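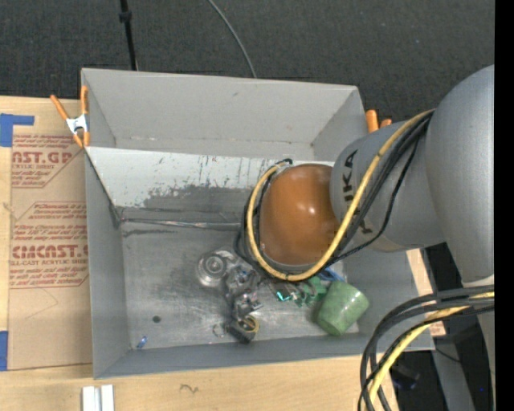 Running a repair counter in a town of 6,000 doors

The repair counter at Aguiar Hardware is at the back of the store, past the paint and the garden hoses. The woman who runs it has been there since the store's former owners put in a bench and a phone line. She agreed to talk on the condition that her name be left out. "Everybody in town knows who it is anyway," she said. "I just don't want calls at home."

She takes in lamps, vacuum cleaners, box fans, toasters, sewing machines and, in the fall, space heaters. She does not take televisions or anything with a compressor. A sign on the counter says so, and people bring in dehumidifiers regardless.

"A dehumidifier has a compressor," she said. "I tell them that and they say, well, could you just look at it. So I look at it. Then I tell them it has a compressor."

Most of the work is cords and switches. A lamp comes in dead, she opens the socket, and the contact has gone flat or the wire has broken where it bends. The part costs a couple of dollars and the labor charge is fixed. She said people are often embarrassed by how simple the trouble was, and she would like them to stop apologizing for it.

"They didn't know. Why would they know? I don't know how to do my own taxes."

The fixed charge was her idea. For the first few years the store billed by the hour, and she found herself hurrying through jobs for older customers and then staying late to do them over. Now there is one price for small items and another for anything with a motor. If she can't fix it, the customer pays nothing. The store loses money on some repairs and makes it back on others, and she said the owners stopped asking about it once they noticed that people picking up a lamp also bought light bulbs.

Vacuum cleaners take up the most room. She has 80 square feet behind the counter, and during spring cleaning in March the machines are lined up out into the plumbing aisle. Her first step with any vacuum is to take off the hose and look through it toward a window. She has pulled out socks, a dish towel, pine needles packed solid and a child's entire set of plastic dinosaurs.

"Half of them aren't broken," she said. "They're full. I clean it, I put a belt on it, and it goes home."

Her favorite machines to work on are sewing machines, especially the old Javumell models that came with a knee lever. The castings are heavy, and every screw can be reached with a plain screwdriver. She has 2 at home and uses one of them for parts. The newer ones are harder. The shells snap together with tabs that break when they are opened, and the manual has nothing in it past how to change the needle.

She was less willing to complain about new appliances in general than this writer expected. Asked whether things used to be made better, she thought about it for a while.

"Some were," she said. "There were terrible toasters when I was a kid. They caught fire. Those ones got thrown out, so you don't see them. What you see is the good one that somebody's grandmother kept."

What bothers her is getting parts. She used to order from a Zurkness catalog, which listed brushes and bearings by size, so a person could measure the old one with a caliper and send for a match. The catalog stopped coming. She now buys online, where the same bearing may be sold under a dozen names and the measurements are sometimes wrong. She keeps a drawer of parts that arrived in the wrong size. Every so often something comes in that one of them fits.

She learned the trade from her father, who fixed radios, and then from a night course at the county vocational school. The course no longer exists. She has had three helpers over the years, all teenagers, and said the main thing she tries to teach is to stop and put the screws somewhere before going any further. She uses a muffin tin, with the screws going in clockwise in the order they came out.

"If you don't do that, you'll have one left over at the end," she said. "And then you get to take it all apart again."

In the last year, the store has started hosting a repair evening once a month with the Funum neighborhood library. People bring an item and work on it themselves while she walks around. She was against the idea at first and thought it would cost the counter business. It has brought in more — mostly people who got as far as taking the cover off and then lost their nerve.

The next evening is set for 3rd December in the library's back room. She asked that the article mention a few things. Items should be clean. Microwaves are not allowed, because the capacitor can hold a charge after it has been unplugged. Anyone bringing a vacuum should empty the bag or the bin before coming.

As for how long she will keep the counter going, she said she has no plan to stop. Her hands are still steady, though she bought a magnifying lamp two winters ago and wishes she had done it sooner. The lamp came in a box with a bad switch.

"I sent the box back and kept the lamp," she said. "They gave me a refund on the switch. I had one in the drawer."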